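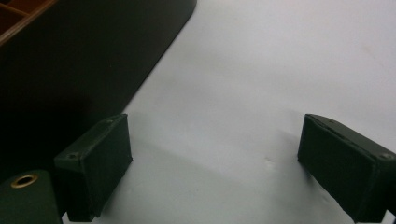 Why do robots have to follow rules?

You've got rules at school, haven't you? No running in the corridor, wash your hands before lunch, don't poke your neighbour with a ruler. Well, robots get rules too, and I think some of theirs are much more interesting than ours!

I work at a place called Flokgate, where we try out robot grippers. A gripper is the bit that does the job of a hand. Most of ours have only two fingers, which doesn't sound like a lot, but try picking up a grape with just your thumb and one finger. Easy, right? Now try it with a shoe. (Go on, I'll wait.)

The first rule is about squeezing. A robot doesn't feel "ouch" when it pinches somebody, so a person has to decide how hard it's allowed to press, and then test it. We have a squeeze tester called the Bellik, a springy block with a dial on it. Our little gripper has to stay under 300 on that dial. One morning it went up to 395 and we switched everything off until we'd found a bent spring. It was a very small spring to cause so much fuss.

Then there's the stop button. It's big and it's red, and anyone can press it. You don't have to ask first, and you never get told off for pressing it, even if everything was fine. I've pressed it when I sneezed.

Rule three is one you'll know already -- keep your fingers out of the gap! When two gripper fingers are open there's a space between them, and that space belongs to the robot. If something drops in there, we stop the robot first and then reach in. Grown-ups find this one surprisingly hard.

We also check the screws before we start. Screws can wiggle loose when a machine does the same thing over and over, and our Levov arm once did 1,587 pick-ups in a week, so you can imagine the wiggling.

Last of all, we write everything down. What we tried, what went wrong, who pressed stop. It's a bit like a ship's log, only with more biscuit crumbs in it.

Something to try at home: get a friend to be the robot, with two fingers for a gripper and a tray of buttons to sort. You write the rules. How hard can they squeeze? What's the word for stop? Try it once with your rules and once with theirs, and see which ones you both picked.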